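四月,手持夹爪二号机维护记录

上午九点开工,先把昨晚没写完的补上。

二号机这两周一直有个小毛病:扳机扣到底,两根指头合上以后,左边那根会比右边晚一点点到位。空夹看不太出来,夹硬东西也还好,一夹布就露馅了,布会先被右指推过去一截,再被左指追上夹住,捏起来的褶子总是偏的。我一开始以为是自己手歪,换了左手拿,还是偏,那就是机器的事了。

拆之前照例先拍了一圈接线,这个习惯是上次装反编码器插头以后养成的,血的教训,大家都记得吧哈哈。外壳卡扣比一号机紧,用塑料撬片从底下那条缝进去,慢慢转一圈就松了,千万别从指根那边硬撬,那边的白壳很薄,一号机那道裂纹就是这么来的。

里面比我想的脏。连杆销子上缠了一圈棉絮,细细的,绕得特别紧,镊子夹了半天才扯干净。齿条槽里也有,和油混在一起成了灰黑色的泥。铺床单、叠毯子这类活干多了,毛絮往里钻是迟早的事,以前维护表上只写了“擦拭外壳”,根本没管里面。我把表改了,加了一条:布料类任务每做满1000次开合,开壳清一次连杆和齿条。

清完以后上油。用的是 Ikport 那支白色润滑脂,就柜子第二层那个小盒子里的,米粒大一点就够了,上多了反而粘毛。我第一次挤多了,又拿棉签擦掉大半(浪费,心疼)。销子装回去转了转,顺滑多了,但左指还是有一丝丝旷量,用手指头捏着晃能感觉到。

旷量的来源找了好久。连杆没弯,销孔也没磨大,最后发现是指根那颗顶丝松了,拿六角扳手一拧,足足走了小半圈才吃上力。这颗顶丝出厂应该是点过螺纹胶的,胶早碎成粉了。清掉旧胶,重新点了一滴中强度的,静置。右指那颗顺手也查了,还紧,没动它。

等胶的时候看了看指端的橡胶垫。圆的,带一圈一圈同心沟槽的那种,Arkelley 的备件。左边那片的外圈沟槽快磨平了,中间倒还新,说明平时都是外缘在吃力,跟前面说的合指不同步对得上。两片一起换了新的,别只换一边!新旧摩擦力差得挺多,混着用布会往旧的那边滑。旧垫子没扔,放在写着“垫子,勿混”的小袋里,右边那片还能凑合用。
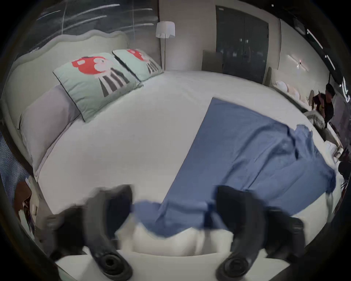

换垫子的时候有个坑:背胶贴上去以后要压住,别急着试夹。我上回贴完马上就去夹毛巾,垫子整片歪了,沟槽里还挤进去胶,抠了一下午。这次老老实实用弹簧夹夹着,放了14个小时,今天早上才取下来,贴得很正,边缘一点没翘。螺纹胶也顺便干透了。

装回去之后做标定。步骤还是老一套,指头全开,记零点;轻轻合到两垫刚碰上,记闭合点;然后开合几次看读数回不回得来。第一遍闭合点飘了,吓我一跳,以为顶丝又松了,后来发现是编码器的线压在壳子边上,合壳的时候顶着它。把线往里塞,走到那个小卡槽里,再合,读数就稳了。这个卡槽特别不起眼,我在壳内侧用记号笔画了个箭头,下次谁拆都能看见。

现在固件里二号机的参数:开口余量填2,闭合延时填6,单位都是软件默认的,别自己换算。以前左指慢,不知道谁把延时调得特别大来将就它,现在机械上修好了,再用老参数就会觉得扳机发肉、跟手慢半拍。老参数我没删,存在 Samuel 那个配置文件夹里,名字后面加了“旧”字,万一要对比还能翻出来。

镜头也看了一眼。鱼眼外圈有一点油指印,多半是我自己拆壳的时候蹭的,用气吹先吹一遍再拿镜头布擦,从中间往外转。镜头座的螺丝没动!动了就得重新做内参,今天没这个时间。顺便说一句,拿夹爪的时候请握白壳下半截,别托着镜头座,我看到好几次了,不点名。

下午拿薄棉布试了一组,先捏边,再捏中间提起来,再横着拉一段。捏边没问题,褶子居中了,舒服!提起来也稳。横拉的时候如果手速太快,画面里指头会糊成一片,这个跟维修没关系,是曝光时间的事,可后面看数据的人会很头疼,所以大家拉布的时候手腕放慢些,尤其是起手那一下。我试过把曝光调短,室内灯光下噪点立刻就上来了,暂时先维持原样,等有空换个亮一点的环境再比。

还剩一个没解决的:全开到底的时候有轻微的“嗒”一声。一号机没有。听位置像是齿条撞限位,可限位块上的软垫明明还在。我怀疑软垫老化变硬了,用指甲按下去没什么弹性。Jekance 那边的备件清单上有这个料,已经写进采购表了,到货之前先这么用,扳机松开的时候别让它自己弹回去,用手指带一下。

工具归位情况:小六角扳手放回红色套筒盒,撬片有一根尖头断了,剩下的还够用。润滑脂盖子有点拧不紧,先缠了一圈胶带。螺纹胶快见底了,也一起写进采购表。

待办:
清一号机的连杆,估计里面也全是毛。
限位软垫到货后两台一起换。
维护表新版打印出来贴柜门,旧的撕掉。
二号机再跑一组厚毯子,看看新垫子在厚布上会不会打滑,结果接着写在这页后面。

傍晚补一笔:厚毯子跑了半组,没打滑,左指温度摸着也正常。电池掉到一格就停了,已经插上充电,剩下半组明早接着做。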